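Sunday, November 5, 2023
By Ximena Lucero

3 comments · 11 shares

I have been baking bread with a starter for most of this year, and a few people have asked me to write down how I got to a loaf I am happy with. I kept putting it off because I am not an expert and the internet has plenty of those. But I now bake the same loaf twice a week without looking anything up, so I suppose I have a method.

The starter came from Baltasar Echeverría, who I used to share an office with. He handed it over in April in a jam jar with a strip of masking tape on the lid that said FEED ME. I fed it wrong for a month. I was giving it a spoonful of flour and a splash of water whenever I remembered, and it went grey on top and smelled like nail varnish remover. Baltasar told me to throw most of it away and start weighing things.

Weighing made the difference. I feed it equal weights of flour, water and old starter, and it doubles by the afternoon in summer and by bedtime now that the house is colder. If I am not baking for a few days it goes in the fridge, on the shelf in the door, and I take it out the night before I need it.

For the dough I use 1000 grams of flour, which makes 2 loaves. Most of it is strong white from Grestell, the mill shop near the ring road, and the rest is wholemeal. I have tried the supermarket flour and it works, but the dough is slacker and I need to hold back some of the water. The Grestell bags are paper and they split if you pick them up by the corner. I decant mine into a tub now.

I mix flour and water first and leave it for the length of a radio programme. Then the starter goes in, then the salt. I used to put the salt in at the start and could not tell you that the bread was any worse for it, but I do it this way now and I am not going to change.

I don't knead. I fold the dough over on itself four times, once every half hour, with wet hands. In between I get on with other things. It starts off looking like porridge and by the third fold it holds together and comes away from the bowl. If it hasn't done that by the fourth I give it a fifth.

Shaping is still the part I am worst at. I watched a lot of videos and they all make it look like one movement. What helped was using less flour on the worktop, so the dough has something to grip when you drag it towards you. I also stopped trying to make it perfectly round. My tins are oblong anyway – I gave up on the baskets after a batch stuck and tore.

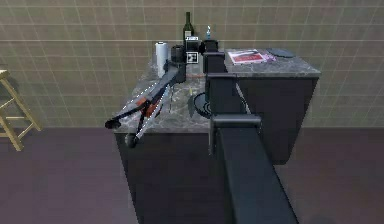
After shaping, the tins go into the fridge overnight with a shower cap over each one. I have read that you can leave them for two nights, and I did that once by accident when I was called away. The bread was sourer than we like, though my sister asked for the rest of it to take home.

In the morning the oven goes on as high as it will go and I wait until it is properly hot. Ours runs cool at the back, so I turn the tins halfway through. The loaves get 38 minutes, with a tray of boiling water on the bottom shelf for the first part. I did 34 for a while and the crust was nice but the middle was a bit gummy. If your oven has a fan you may want less.

Then you have to leave it alone until it is cold. I find this difficult and usually cut the end off one of them while it is still warm – that end goes to whoever is in the kitchen.

Things I have stopped bothering with: spring water, a razor blade for the top (a serrated knife does it), and keeping a notebook. I filled in the notebook for several weeks and never once read it back.

Next I want to try rye. Baltasar says it is a different job altogether and that I should expect something like a brick the first time. I have bought one bag and will see how far it gets me.

We use cookies to remember your preferences and to see which posts are read. Manage settings or accept.

Get new posts by email. Enter your address to subscribe. You can unsubscribe at any time.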